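Subject: Re: [Evgate-fixit] white table tops, scuffs + pencil marks

Answering the cleaning one first as I've got ten minutes, then the leg stuff further down.

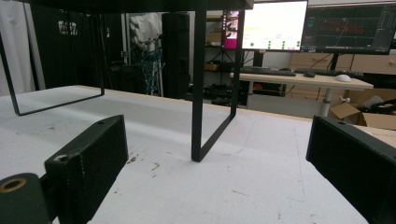
What takes pencil lines off a matte white top without leaving a shiny patch? A plain white vinyl eraser, used dry, then a damp cloth with one drop of dish soap, then a second cloth with only water on it.

Crumbs go first. Brush them off, don't wipe. If you wipe with grit on there you're just sanding, and on matte it shows as a gray haze you'll then spend an hour trying to clean. Ask me how I know. I did most of one end of the Park bench top that way in February.

Quoting the earlier message so it's all in one place:

> Hi all,
>
> We've taken over the worktops in the back room at Killey and they are grubby. White, matte, thin light wood edging along the side. Gray smudges everywhere, fine lines that look like somebody cut paper or drew straight onto them. Magic sponge worked on one spot but now that spot looks polished compared to the rest and you can see it from the door.
>
> Questions:
>
> 1. How do I get the lines off?
> 2. Can I fix the shiny spot or do I live with it?
> 3. We want to stand black metal frames on top, the little side table type with flat bar legs in a loop. Will they mark the surface, and what do people put under them?
> 4. Is it worth painting or covering the whole lot instead?
>
> There's a budget but it's small. Whatever's left after the shelving.
>
> Thanks from the Killey end

OK so.

**1. The lines**

Try the eraser before anything wet. Real pencil lifts straight away. If it doesn't move after a dozen light strokes it's not pencil, it's either a metal mark or a cut. Run a fingernail across. If the nail catches, it's a cut, stop there, no cleaner in the world is going to help.

Metal marks (that thin gray stuff you get from dragging a bar or a ruler edge) sit on top of the surface. Baking soda and water, mixed to about the thickness of yogurt, on a soft cloth. Fingertip pressure. Small circles, rinse, look at it from low down with the light behind. Stop as soon as it's gone. Test it underneath or at the far corner first, some tops hate it.

Rubbing alcohol for marker and for tape gunk. Quick wipe and off. Keep it away from the wood edging, it'll take the finish right off and then you've got a white bloom along teh whole side. Same goes for water really. Don't let a puddle sit on that joint, it gets in and the strip lifts.

**2. The shiny spot**

You live with it, mostly. Sorry. The sponge is a very fine abrasive so it's leveled off the texture that made it matte. I've seen people try to knock the shine back with a gray scuff pad and what they got was a bigger, differently wrong patch. Put a cutting mat on it. Or a plant.

If it's only slightly shiny it could be residue and not polish. Wash it twice with plain warm water and dry it before you decide.

**3. Metal legs on a white top**

Yes they'll mark it. Flat bar loops are worse than four separate feet in one way, as the whole bottom bar is a contact line and if there's a burr anywhere on it you get a long scratch the first time it slides. Before any frame goes down:

- flip it over and feel the full length of the bottom bars, both loops
- file any burr or weld blob, then touch up with black paint and leave it overnight. Properly overnight, fresh black paint on a white top is a whole other email
- wipe the bars with a dry cloth until the cloth comes away clean
- stick something on

For the something - felt strip is fine if the frame stays put. It collects grit though, and once it's loaded with grit it's sandpaper, so look at it now and then. Clear rubber dots grip better but a few kinds leave a yellow ring on white after some months. We use the thin cork tape at Valtska. Cut it a hair narrower than the bar so you don't see it, press down hard, trim the ends at an angle so they don't peel.

Lift, don't slide. Two hands, up, across, down, and set one loop down and then lower the other. If they're going to get moved every day just lay a mat on the top and skip the tape altogether.

Wobble: check it on the floor before you blame the table. A loop leg that's a touch out of square will rock anywhere. One extra layer of cork at the one corner usually does it.

**4. Paint or cover?**

Not paint. I'd say no even if it was free. We painted ours once, two coats, looked great till people started using it. Chips at every edge and then the chips get dirty.

Covering is OK. Options as I see them:

| Option | For | Against |
|---|---|---|
| Clear desk mat, cut to fit | cheap, swap it out | traps crumbs at the edges |
| Stick-on white film | looks new | bubbles, a pain on long tops |
| New top on the old legs | lasts | cost, and somebody has to carry it |
| Leave it, clean it | nothing to buy | still looks used |

Park went with film on theirs and it came to 68 for the one table, incl the squeegee. The quote they had for new tops thru the whole room was 3,675, which is why they went with film. I'd do leave it and clean it for the first few months, then see if it still bugs you. It's a worktop. Half of ours has glue on it.

If you do go for film, do it with two people and a spray bottle, start at the wood edge and work away from it. Don't wrap it over the edging, stop a little short. Wrapped film on a wood strip lets go at the corners within a week.

**Other bits**

- Paper towels shed and some scratch. Old T-shirts are better. We have a bag of them at Valtska, 6 kilos of the things, please take some
- the bulk erasers are in the supply closet at Evgate, top shelf, in the box that says labels. There's a roll of cork tape in there too unless it's walked
- whoever ordered 1,000 felt dots, can Killey have a sheet or two
- no bleach sprays on any of the tops please. It doesn't do anything for scuffs and it spots the wood

Still don't know what to suggest if the lines are cuts. There's a white repair paste, I've never had it match. If anyone on here has used one on matte and been happy with it, reply to the list and not just to me.

Gotta run, van's here. Will bring the cork tape over to Killey if I can find the end of the roll.

- list admin, Valtska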